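Grestow 2 review: a robot arm on your desk, minus the arm

Last updated: 29/05/2018

I have been using Grestow since September, first the old version and then the new one as soon as I could get it, and I like it so much that I've put off writing this review twice to keep playing with it. So take that as the verdict up front. What follows is for people who are thinking of buying it and want to know what the days are like once the box on the download page has been clicked.

Grestow is a simulator for tabletop robot work. You get an arm, a gripper, a table, a room and a big pile of objects, and you write the code (or record the motions) that makes the arm do something with them. It's made by Brurkby and it costs $79 for a single seat, with no yearly fee on top. The object packs and room packs that used to be sold on their own are now part of the price. I paid for my own copy, and Brurkby doesn't know I'm writing this.

I came to it from the hobby side. I have a small arm at home that I built from a kit and have repaired more times than I want to think about, mostly because I keep driving it into things. The first evening with Grestow I drove the arm straight down into the tabletop at full speed, heard nothing, paid nothing, pressed reset and did it again on purpose. I can't tell you how nice that was!

Getting it running

Installation took longer than it should have. The download is large, the installer unpacks everything in one go, and the progress bar sat near the end for so long that I thought it had died. Leave it alone. On my desktop, which has a decent graphics card but not a new one, it finished while I was making dinner. On the laptop it also finished, but the rendering there is slow enough that I turn off the shadows and work with the plain view.

You start from a scene file. There's a menu of rooms, a menu of tables, a menu of arms, and a box where you type a seed for the layout. Then you press Build. The scene builder has its own name, Elia, and its own little window – a bit of a holdover from when it was a separate program, I think, as it still has its own settings page and its own idea of where the Save button goes. You get used to it.

The manual is good. It's written by somebody with patience, and the first chapter has you moving a block in the time it takes to drink a coffee. Later chapters get thinner, and the one on custom grippers stops right where I needed it to keep going. The example scripts filled the gap for me, so read those too.

The arm

The default arm is the big white one with black joints, and it's a pleasure to drive. You can move it by joint angles, or by telling it where you want the gripper to end up, or by grabbing it with the mouse and hauling it around. The last of these is meant for setting up start positions, but I use it all the time just to get a feel for what the arm can reach. The elbow swings wide when you bring the wrist in low, and you learn that quickly by watching it.

The black gripper is a linkage type, and the linkages really are simulated. In the old version the fingers were more or less two blocks sliding on a rail, with a nicer shape drawn over them. Now they swing as they close, so the tips drop a little on the way in. My first scripts all broke because of this. The fingers came down into the table right at the end of the grasp. Once I'd added a small lift to match, things went well, and then I took that same lift back to my kit arm at home and it grabs better than it ever has. That one fix was worth the price to me.

Contact with the table is much improved. Objects used to jitter when you left them alone, as if there was a truck going by outside. Now they settle and stay put. Stacks stay stacked. Thin things lying flat are still the weak spot, and I'll come back to those.

Rooms, tables and all that stuff

The library has 1543 objects in it, and they are a wonderfully mixed bunch. There are the usual boxes and cans, and then there are things I'd never have thought to include: odd figurines, bits of machinery, dishes with fancy rims, sticks and rods of every thickness. Some are lovely. Some look as if they were scanned on a bad day, with ragged outlines and lumpy sides. I've come to like the ragged ones, as they give a grasp planner something to chew on, but if you want your renders pretty you'll be doing some picking and choosing. Names are not always helpful either. I searched for "hook" for ages before finding what I wanted filed under garden things.

My favorite setup is the Noguchi room, with the round white table up against brown tiled walls. It's a handsome setting and it gives the arm a real problem, because things placed at the far rim are a long stretch away and the near edge is close enough to be awkward. I've been running a clearing task on it: a teal-green book, a white scalloped plate, a cream figurine over by the right rim, a low cluster of blue, grey and black parts in the middle, and a few thin rods to make life hard. The gripper comes in from above on the right and works its way through. If you look closely at the table you'll see that the round edge is made of short straight pieces. I noticed it on the first day and have not cared about it since.

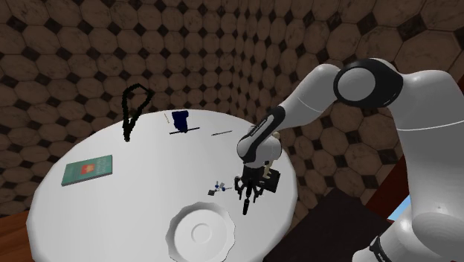 A reader of my earlier notes on the old version wrote in to say that none of this matters if the grasps don't carry over to a real arm, and that $79 would go a long way toward a better set of servos. They had tried the trial copy, taught it to pick up pens, and then watched the same script push a real pen clear across the bench.

I have some sympathy. Pens, rods and anything else long and thin are where Grestow is still weakest, as I said. The simulated friction is a little generous, so a sloppy grasp that works on screen may well roll the thing away in real life. There's a setting for it, buried under Surfaces in the Elia window, and I turn it down by a good bit before trusting any result with a rod in it. With the friction lowered my scripts fail more often in the simulator, and the ones that pass tend to work at home. I wish the lower value were the default. As for the servos, sure, buy those as well if you can! But the money I've saved in stripped gears has more than covered the software.

Books are the other tricky item. A book lying flat on a table is a nasty thing for a gripper: too wide to span in one direction, and not much height to get hold of in the other. Grestow won't help you cheat. You have to nudge it toward the edge and catch it where it hangs over, or work out something cleverer. I spent a whole weekend on that one move and enjoyed every hour of it. The simulator handles the nudging well, and the book turns as it slides, depending on where you push, in a way that feels right to me.

Making lots of scenes

This is where the new version has pulled ahead of the old one. Type in a seed, tell Elia how crowded you want the table, and it scatters objects for you and lets them drop and settle. Do it again with another seed and you have a fresh layout. You can queue these up and leave them running overnight, with your script playing on each one, and in the morning there's a table of results and a saved view of each scene at whatever moment you asked for.

I love this feature. My old habit was to test on one layout until it worked and then be shocked when it failed on the next. With a night's worth of layouts I find the silly mistakes right away. Most of mine have to do with the wrist running into something tall while the gripper is busy with something short, and upright objects near the far rim are the usual culprits.

Two complaints, though. The crowding slider is not very even. The low end gives you a nicely spread-out table and the high end gives you a heap, and the middle is mostly heap too. And now and then an object ends up leaning on another in a way I doubt it could hold for long on a real table. There's a "settle longer" checkbox that fixes most of these cases, at the price of a slower build. Leave it checked.

You can swap the wall and floor patterns as well, which sounds like decoration until you have a camera-based script. Mine looked for objects by edge, and it was very happy in front of a plain wall. In front of the brown tiles, with all those dark joints and little diamond inserts, it saw objects everywhere. Good to know! I'd have found that out the hard way in my own kitchen.

Support

I wrote to Brurkby with six questions over the winter and got a useful reply to every one. The gripper chapter is being rewritten, they told me, and the rod problem is on their list. There's also a forum, quiet but friendly, where people trade scene files. Some of the best ones I've used came from there, including a very mean one that puts everything you need behind everything you don't.

Who should get it

If you own a small arm, or you're saving up for one, or you teach a class and have one arm and a line of students waiting to use it, get Grestow. There's a trial that runs the full program with only one room unlocked, and that's enough to find out whether your computer can cope. If all your work is with long thin parts, run the trial first with the friction turned down and see how you feel.

People on older laptops should be a little careful. It will run, but the overnight batches really want a desktop, and the fan noise on mine was something else.

I'm still hoping for a way to edit the grasp points on library objects without exporting them first, and for a search box that knows a hook when it sees one. Until then I'll be back at the round table, trying to get that book off it in one move.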